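The second life of a pillow

Most of us can say when we last bought a mattress. Far fewer can say when we last bought a pillow, and fewer still remember why we chose the one we did. It came in a pack of two, or it was on the end of the aisle, or it was already in the cupboard when we moved in.

Damilola Adeyemi has spent much of her working life with other people's pillows. She runs Jalar, a small bedding repair workshop that opens at eight in the morning and usually has a queue by half past. People bring in feather pillows that belonged to a grandmother, bolsters from a spare room, and cushions the dog has been at. Last year the workshop took in 1023 items. Of those, 442 were bed pillows, and most went home again with the same filling they came in with.

"The filling is rarely the problem," she says. "It's the case around it. The cloth wears thin, the feathers start to come through, and people think the whole thing is finished."

The inner cover of a feather pillow is called a ticking. It is woven tightly so that the quills cannot work their way out, and it was traditionally striped, though there has never been a rule about that. When it goes thin, the answer is to sew a new one, open a seam on each, join the two openings together and work the feathers across by hand. It takes patience and a room with the windows shut.

Synthetic pillows are harder to save. The fibres inside are crimped to hold air, and once the crimp has gone they mat together into lumps. You can tease them apart and get a few more months, but they will not go back to what they were. Adeyemi charges nothing to look at one, and she often sends people away with advice to cut it up for stuffing a draught excluder. 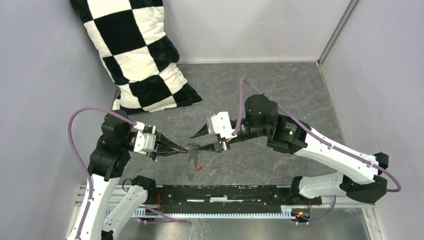
Issue 377

Patterned cloth brings in its own kind of customer. A plain white cover can be replaced from any shop, but a bold check or a print from a certain year is usually wanted back exactly as it was. Large black and white squares are among the hardest to mend well. A patch has to line up on all four sides, and if the squares drift by the width of a few threads the eye goes straight to it. Adeyemi prefers to take her patch from the back of the same cover, then put plain cloth where the patch was. Nobody looks at the back.

She learned this at Iridora, a furnishing firm that made cushions for hotels and closed when its lease ran out. The cutting room there had one long table and a strict rule that patterned cloth was cut before lunch, while people were fresh. She still works that way. Plain repairs are done in the afternoon.

What does it cost? A new ticking at Jalar is £18 for a standard pillow, plus the cloth. A closed seam is £6. A shop pillow can be had for less than either, and Adeyemi does not argue with anyone who decides to go and buy one. Her regulars tend to be people who have already tried the cheap pillow and found that their neck did not like it.

There is also the question of washing, which she is asked about more than anything else. Her advice is short. Read the label first. If it says the pillow can be washed, do two at a time so that the drum stays balanced, use less detergent than you think you need, and rinse twice. Then dry it for much longer than seems sensible. A feather pillow can feel dry on the outside and be damp in the middle for a day or more, and a damp middle will smell before the week is out. If you have a line, use it, and turn the pillow end to end every hour or so.

Covers are simpler. Dark dyes should be washed cold the first few times, particularly when there is white next to them. A cover with a zip ought to be turned inside out with the zip closed. Buttons should be left undone, as a fastened button pulls on its hole all the way through the spin.

Storage causes more damage than use. Vacuum bags are popular, and they are fine for a duvet over a summer, but feathers kept flat for years will crack along the quill. Adeyemi has opened pillows from the backs of lofts and found a good part of the filling turned to dust. She would sooner see them in an old cotton sheet on top of a wardrobe.
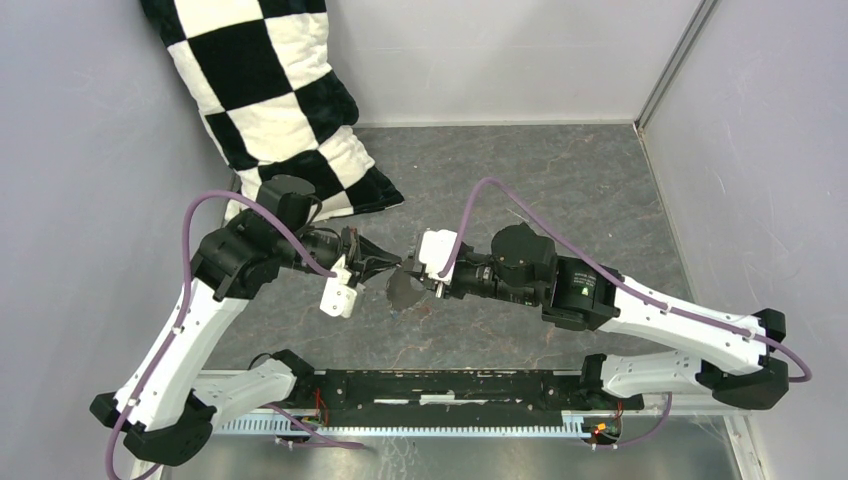

Adaeze Adebisi takes a different view, and said that most pillows are kept far too long out of sentiment, that a new one every couple of years does more for a person's sleep than any amount of careful stitching, and that she would put the money for a new ticking towards a better pillow in the first place.

Adeyemi has heard this before and agrees with some of it. A pillow that has lost its height should not be slept on, whoever it came from. Her test is to fold it in half on the bed and let go. If it springs open, there is life in it. If it stays folded, it has done its work as a pillow and should become something else. She has turned several into kneeling pads for gardeners, and one large bolster into two seats for a window bench.

The cloth she uses comes mainly from Ukora, a mill that sells its short ends by weight. These are the last few metres of a roll, too little for a big order and plenty for a pillow. She goes in January, when the shelves are fullest, and buys enough cotton ticking to last until the autumn. The patterned pieces she picks up as she finds them. Some have waited on her shelf for years before the right repair came in.

Anyone wanting to try a repair at home should begin with a seam. Use strong cotton thread, doubled, and a backstitch with small, even steps. Push the filling well away from the edge and hold it back with a row of clothes pegs while you sew. Run a little beeswax along the finished stitches on a feather pillow to close up the needle holes. A whole seam takes an evening the first time.

Jalar is open until four, and pillows should be brought in without their pillowcases.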